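Sedach Box, progress report
August 23, 2022
To: Pankaj Pandey
From: Kekeli Lamptey

Hi Pankaj! You asked for a quick catch-up on the grant money before you sign off on the second half, so I'm doing this the way I talk, and you can pull the numbers out for your spreadsheet.

Where we are

When you funded us in January we had 42 people getting the beauty box every month, mostly friends of friends (and my dentist). We're at 165 now. A lot of that came after the Flivley hand cream went in. People kept posting about it, and the waitlist filled up while I was out of town, so I was answering emails from my aunt's porch the whole week.

Cancellations are the part I'm less happy with. We lost more people than I wanted right after the lip balm month, and when I wrote and asked why, the answer was nearly always that they'd gotten two balms in a row. Fair enough! I've moved the planning so I'm picking products for three boxes at once, and I keep a list of what went out so I don't double up again.

What's in the boxes

Flivley is still our best partner. They send full sizes, they send them early, and their packing lists match what's in the carton. Kanaujia came on with a rose toner and a little tin of face balm. The toner got raves. The balm had a strong smell that split people right down the middle (I loved it, my sister made me take it home). Ernier promised us a mascara and then pushed it back twice, so I swapped in a second Kanaujia item that month and paid for it out of the reserve.

Money

The printed cards went over because I changed the size after the first proof. That's on me. Shipping is under budget so far, mainly thanks to the flatter box, and I'd like your okay to move what's left there into samples. The reserve still has 60 percent in it.

I still owe you receipts for tissue paper and the label printer. They're in an envelope, I just need to scan them.

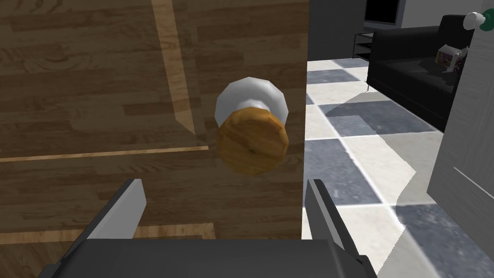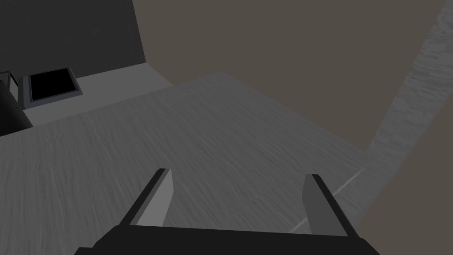
What's next

The skin type quiz should be up before the next box. It's short, and it'll let me stop sending heavy creams to people who've told me they hate heavy creams. I'm also talking to Ernier one more time about the mascara. If they can't give me a firm ship date I'll drop it from the plan and look for a brow gel.

Could you let me know about the shipping money by the end of the month? I have to place the sample order soon after that. Call whenever, mornings are best for me.

Kekeli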